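Progress report, Bidotska after-school homework room
To: Gastik Fund, small grants
Covering: start of term through October

Where we are
Room is open. Took longer than planned, the heating inspection slid twice and we couldn't let kids in until the paper was signed. Now running every school day, 3:30 to 6.

49 children signed up, mostly grades four to seven. Attendance is good early in the week and thin at the end of it. We expected that but not this much. Parents say the late bus is the problem — see below.

Snacks
Switched supplier to Shi, the bakery two streets down. Cheaper than the supermarket and they deliver. Fruit is still bought by hand. We've had one allergy form come back with half the boxes empty, chased it, now complete.

Reading corner
Shelves up, rug down. 108 books on loan from the Tevimgate branch library, to be swapped in the new year. Kids want comics. The loan has almost none so we'll ask for more in the next batch. A few covers already need tape.

Computer hour
Runs after homework is done, older group only. 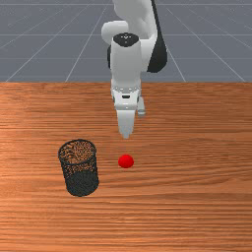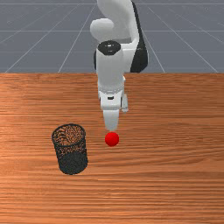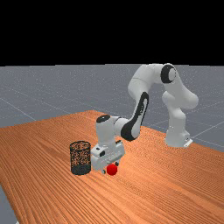 The arm, the red ball and the black mesh container.

Bus
The late bus leaves Tevimgate at 5:40, which means kids from the far side go home before we close or wait in the dark. We wrote to the bus company and got an automatic reply. Will write agian. If no change we may shift the whole session to 3:15 — 5:30 but the school has to agree to unlock early.

Staffing
2 paid tutors in place, both on the hours in the budget. Math help is stretched. One more tutor for just the math would make a real difference, even for part of the week. Not asking for money in this report, just flagging it.

Spending
On budget except furniture, over by 5 percent because delivery wasnt in the quote. Covered from the printing line, which we've hardly touched. Receipts are in the folder sent seperately.

Next
Math tutor costing. Bus answer. Parent evening in November, date to be set with the school. Second payment form comes to you after that.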